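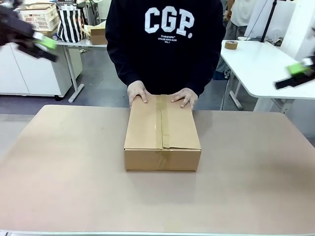 ### 3.2 Rules for handing over between operator and arms

The packing station at Clornance is run under a written procedure that sets out when an operator may reach into the shared area of the table and when the arms may move. The procedure was drafted from the Druvidley handling rules, which were written for single-arm cells and had to be changed in two places. First, the original text treats the whole table as one zone. With two arms, a person's hands can be well clear of one gripper and close to the other, so each arm now has its own zone and its own hold state. Second, the original text lets a hold be released from the console alone. We require the release to come from the person at the table.

Figure 4 shows a closed, taped box with the operator's hands resting on the lid and a gripper at each side of the view. Under our rules, a posture of this kind counts as contact for both arms: whatever the planned motion, neither gripper may close on the box or enter the space above the lid while a hand is on it. Motion outside that space is allowed at reduced speed.

**Figure 4.** Operator with both hands on a sealed carton, left and right grippers at the sides.

The speed limit in the shared area was set at 70 mm/s. We chose a fixed value over one scaled by distance. A scaled limit gives shorter cycle times, but operators in the June trials found it hard to predict, and several kept their hands on the box longer than the task needed. The fixed limit also makes the log easier to check – any sample above the limit is a fault, with no need to rebuild the hand position at that moment.

Three points of practice apply to sealed boxes in particular. Tape must be pressed flat on the top seam before the box is offered to the arms. Where the tape runs down over the front face, wrinkles are accepted if the end is fully stuck down, as the grippers hold the box by its sides. A box that has to be taped again is treated as a new box, and the hold starts over.

People who are not working at the table stay behind the furniture line and have no role in the release. Their presence does not trigger a hold.

We reviewed 835 handovers logged by the Hukance controller against these rules. Late release was the most common fault and was traced to the wording of the procedure, which did not say whether one hand or both had to leave the lid. The present version says both, and adds a wait of 2 s before the arms resume. Section 3.3 deals with open boxes, where the flaps bring the operator's hands closer to the gripper path and the same wait is too short.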